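Teaching an arm to find the handle

Posted December 1, 2021

Valentyna Lytvynenko spent most of last winter folding bags. She runs the manipulation group at Deltar, and her team's latest result concerns a job that people do without thinking: picking up a limp bag by its strap.

"Rigid things are mostly a solved problem if you know the shape," she says. "Cloth is a different matter. You touch it and the thing you planned for is gone."

The method is called Irus. Older systems tried to build a full model of the cloth before moving. Irus skips that step and looks only for the strap, then guesses which part of it will come up without dragging the rest of the bag along. It makes that guess again at every stage of the approach.

Ramesh Vishwakarma wrote most of the software. He came to Deltar from Uniyal, where he worked on sorting parcels, and he says the first version was poor. "It liked edges. Any edge. It would go for a hem with great confidence and pinch two layers at once."

The fix came from the training data. The group recorded 2,095 grasp attempts, with a person guiding the arm by hand for the early ones, and marked each attempt by what the fingers ended up holding. Hems and seams got their own labels. Vishwakarma says the labeling took longer than the coding, and he did a good part of it himself in January, in a room with bad heating.

With the new labels, the arm took hold of a strap and nothing else in roughly 76 percent of trials. Lytvynenko doesn't want that number read too broadly. It covers 4 kinds of bag, all of them empty, on a flat table.

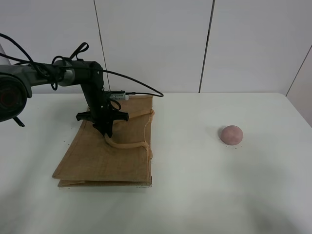
Choosing the approach is the part Vishwakarma talks about longest. The method scores points along the strap and sends the arm toward the best one with the fingers already open, so that only the height and the angle are left to settle near the cloth. Burlap is one of the harder materials, he says, as a strap of the same tan weave lying on a folded bag offers very little contrast. Where the strap curves across the middle, the software has to decide whether it is looking at one band or two. "A loop near the side is easier to read. A strap lying flat over its own bag, I have to look twice myself."

Cables are a smaller worry. The planner keeps a margin for them, which rules out some wrist angles that would otherwise be good ones. Lytvynenko would like to get those angles back.

Fondeo, which makes packing equipment, has asked for a version that handles full bags. She has told them it will take another 2 years. Vishwakarma thinks it could be less, but he has agreed to stop saying so in meetings.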